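Cell 2 — return-to-service inspection after dropped part and cable snag
Site: Danside, small assembly bay
Integrator: Mayrhofer
Procedure: Trandetti two-arm bench checklist, with local additions
Status at end of inspection: released with restrictions (see section 7)

**Reason for inspection**

The left arm stopped at 14:20 during a two-arm handover. The controller logged a following error on the wrist axis, then a gripper position timeout. The part was released above the table and fell between the arms. No one was inside the enclosure. The operator used the stop button, left the arms where they were and tagged the supply switch.

The fault came at cycle 1,159 since the last pad change. The pads are rated by our own rule for 2,000 cycles, so they were not overdue. The first suspicion was pad wear. That was only part of it.

Mark each line OK, NOT OK or N/A. A line without a comment was checked and needed none.

## 1. Before reaching in

- [x] Supply switch off, tag on, key with the person doing the work. OK
- [x] Both arms supported or resting before brakes and holding current are removed. OK. *The left arm sags at the elbow when power is cut. Support the upper link by hand before switching off.*
- [x] Stop button tested from the operator side. OK
- [x] Stop button tested from the service side. NOT OK on first test, OK on second. *Contact block was loose on its carrier. Refitted and tested ten more times. Replace at next stop.*
- [x] Warning label readable at front opening. OK

## 2. Mounts and rail

- [x] Mounting plate bolts, left arm. OK
- [x] Mounting plate bolts, right arm. NOT OK. *One bolt turned a quarter turn before reaching torque. Paint mark was missing, so it is unclear when it was last tightened. All bolts on this plate redone and marked.*
- [x] Rail end fixings. OK
- [x] Corner posts and wall panels secure, no rattle when pushed. OK
- [x] Duct cover seated along full length. OK

## 3. Cables

- [x] Signal cable clips, left upper link. OK
- [x] Signal cable clips, right upper link. OK
- [x] Slack at wrist, left. NOT OK. *Loop was long enough to catch the wrist motor cap when the wrist rolled past its usual range. Rub mark found on the jacket, no conductor visible. Loop shortened by moving the cable through the first two clips. Cable kept in service, to be looked at again at the next pad change.*
- [x] Slack at wrist, right. OK. *Longer than the left loop now is. It clears the motor at both ends of travel, so it was left alone.*
- [x] Slack around shoulder housing, both sides. OK
- [x] Connectors at boards under the rail, both sides. OK. *Left connector pulled and reseated anyway. Pins clean.*
- [x] Continuity, left cable, end to end while flexed by hand. OK

## 4. Grippers and pads

- [x] Pad seated against gripper block without a gap. NOT OK, left inner pad. *Adhesive had let go along one side. The pad could shift under load and the position reading no longer matched the real opening. This explains the gripper timeout.*
- [x] Cells in pad side walls free of tears. OK after replacement. *Two torn walls on the removed pad, both near the tip.*
- [x] Black tips present and tight. OK
- [x] Finger hinges move freely, no grit. OK
- [x] Closing force within limits at three openings. OK. *Left was low at the widest opening before the pad change. Within limits after.*
- [x] Old pads bagged and kept for Mayrhofer. OK

## 5. Work surface and trial grips

The table is to be clear of anything that is not part of the test. Small objects have twice been found under the arms during earlier inspections on this bench. Wipe down before the trial grips and again after.

- [x] Surface wiped. NOT OK at first look. *Debris on the marble-pattern top. Cleaned again before the powered test.*
- [x] Personal items removed from enclosure. NOT OK at first look. *One white earbud on the table. Removed and handed to the shift desk. Anything that small and smooth can get under a finger and hold it off the surface.*
- [x] Trial grip on white cylinder, low speed. OK
- [x] Trial approach with flat discs, both grippers. OK

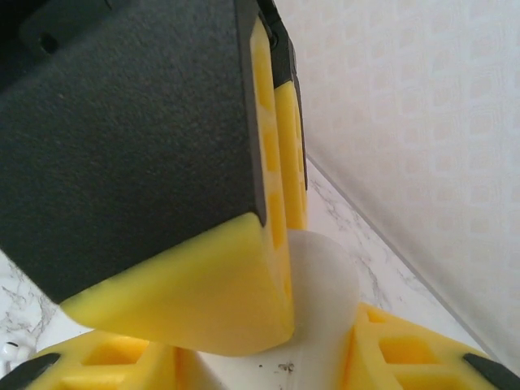

White cylinder at the yellow pads, and the two arms with the pink and magenta discs between the grippers.

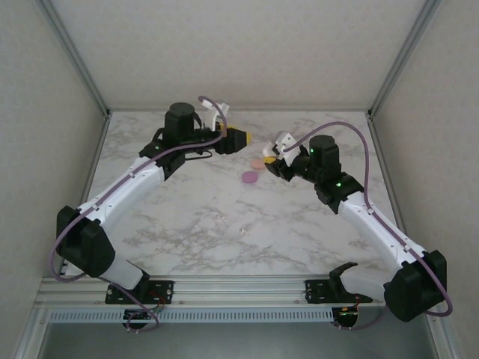
**Can the cell run at full speed once the pads have been replaced?**

Full speed stays locked out until the service-side contact block has been replaced and the handover has run without a fault at reduced speed. New pads fix the position reading. They do nothing for the stop circuit or for the cable loop.

## 6. Powered checks

- [x] Arms home without contact with walls or posts. OK
- [x] Green indicators lit after homing. OK
- [x] Wrist roll, full range, left, cable watched throughout. OK. *No contact with the motor cap. Soft limit brought in as well, see below.*
- [x] Wrist roll, full range, right. OK
- [x] Handover, reduced speed, 47 repeats. OK. *No following errors. Peak wrist current was lower than in the log from the day of the fault.*
- [x] Power cut during hold. Part stays in gripper or drops inside tray. OK with tray fitted. *Without the tray the part rolls. Tray is now part of the setup sheet.*
- [x] Gripper timeout stops both arms. NOT OK on first test. *Only the left arm stopped. The right arm completed its move before halting. Stop condition was tied to the local axis group in the Gasumach controller, not to the cell. Changed, reloaded, tested from both sides. OK on retest.*

The last line is the most serious finding in this inspection. At the time of the fault the right arm was already close to its handover position, so its extra travel was short and did no damage. From a different point in the cycle it would have moved across the table after the left arm had stopped. The setting had been this way since the controller was installed. Cell 1 uses the same configuration and is to be checked before it is next powered.

## 7. Findings and restrictions

| Item | Cause or finding | Action | State |
|---|---|---|---|
| Dropped part | Left inner pad loose on block | Pad replaced | Closed |
| Following error | Cable loop caught wrist motor cap | Loop shortened, soft limit moved | Closed, recheck at pad change |
| Right arm did not stop | Timeout tied to one axis group | Cell-wide stop set | Closed on this cell, open on Cell 1 |
| Stop contact block | Loose on carrier | Refitted | Open, part on order |
| Mount bolt, right | Under torque, no mark | All bolts redone | Closed |
| Items on table | Loose debris, personal item | Cleared | Closed |

Restrictions until the contact block is replaced:

1. Reduced speed only.
2. Operator stays at the front stop button while the arms are powered.
3. No work from the service side.
4. Tray fitted for every handover.

## 8. Comments for the next inspector

Pull lightly on each pad in the closing direction and also sideways. The loose pad felt firm when pressed and only moved when pulled from the side.

Check cable slack with the wrist at both ends of roll. The rest position gave a normal reading on the day of the fault, and the previous two inspections were signed off in that position.

The pad rule of 2,000 cycles should be treated as an upper limit. Mayrhofer has been asked whether the adhesive batch used in March differs from the earlier one. No reply at time of writing.

Checklist line on timeout stops was not in the Trandetti version. It has been added to ours as a powered check and should be run after every controller reload.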